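Grusora Workshop Forum
Shared Builds > Handheld grippers
Thread: Finger pads and marker cubes, second pair

stornow_bench
Posted in February
Members are advised that the second pair of handheld grippers has been assembled to the Bernance drawings. Finger travel was set to 42 mm on both units. The marker cubes are fixed with two screws each, and comments on that mounting are requested before the third pair is printed.

plankton37
The mounting is acceptable. I do not agree with the travel setting. At 42 mm the fingers cannot take a folded cushion edge without the operator turning the wrist, and the cube then faces away from the overhead camera. I would propose 50 mm.

nkuna_tools
I must disagree with the previous reply. A travel of 50 mm requires the longer linkage, and the longer linkage flexed on the first pair. The wrist problem is one of cube position. Please move the cube 29 mm back toward the hand and leave the travel alone.

plankton37
The flex was measured with the old bushings. That result should not be applied to the new ones.

stornow_bench
Both points are noted. Soft items remain the more difficult category, and the current task list begins with seat cushions for that reason.
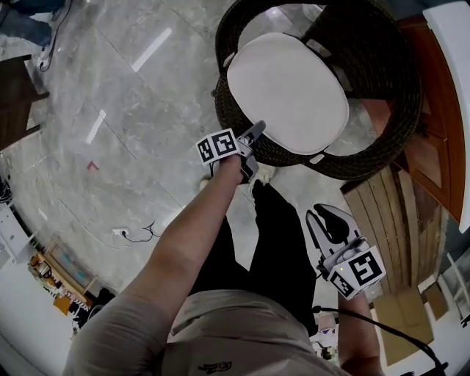 Left gripper at the cushion edge, right gripper open.

nkuna_tools
Thank you. The cube sits just above the hand on the left unit, and I withdraw the 29 mm figure. I maintain my objection to the longer linkage.

plankton37
I would still ask for one unit at 50 mm for comparison. I can supply the bushings. Separately, a clip for the cable on the right unit should be added to the parts list.

stornow_bench
Agreed on the clip. One left unit will be printed at 50 mm and the remainder will stay at 42 mm. Files will be placed in the Bernance folder under revision 37.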